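Metwally practice book for clarinet, second edition
Review, March 2023

I play the clarinet for 30 years and I teach adults in Vandulia. This book of daily studies from Metwally was on my music stand since October, so I think I can judge it now.
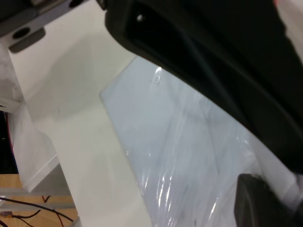
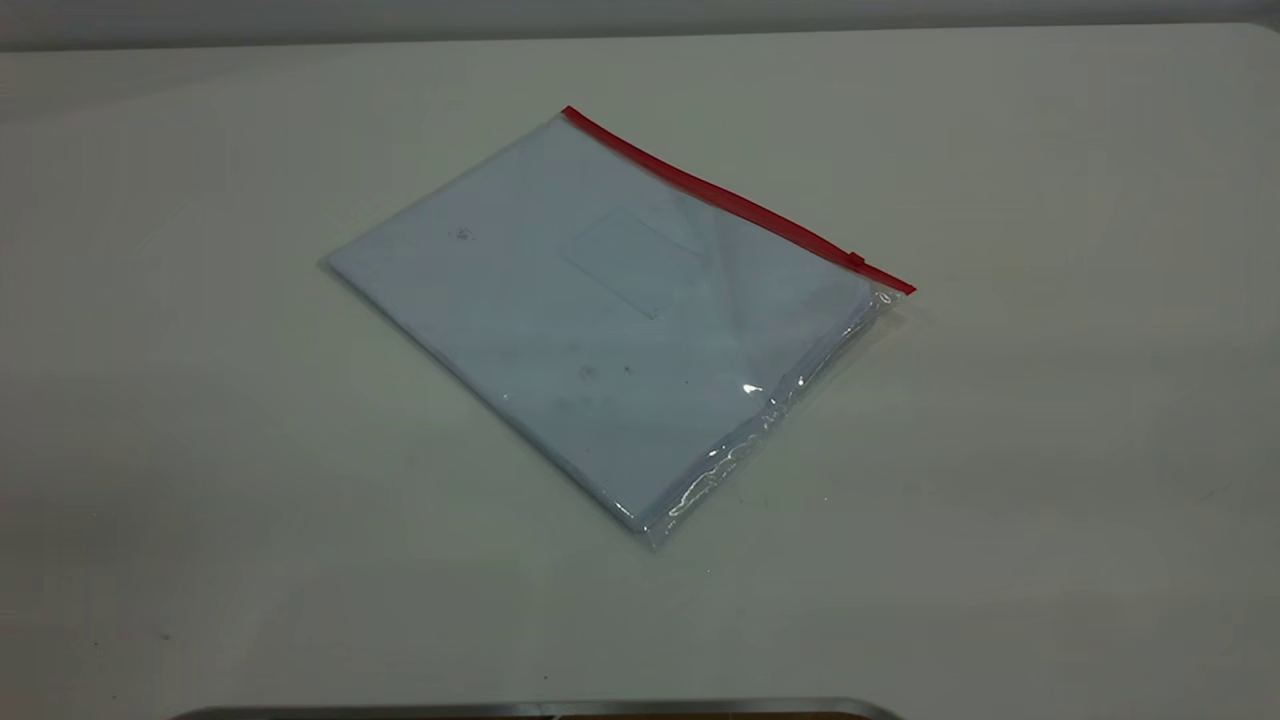 The studies are short, 29 in all, and most of them stay in the low register, where my pupils need the most work. The fingerings are printed large. I like the slow ones in the first part very much; number 12 is too difficult for its place. My pupils carry their papers in every kind of cover, and a clear zip bag with a red strip, with a flat booklet inside, is easy to find among black cases and grey folders.

The paper is a little thin and the pages do not stay open without a clip. The Risto book has better paper, but its exercises are dry.

I paid 700 at Balliler, with the piano part included. For a beginner I would wait one year. For a player who comes back to the instrument, I recommend it.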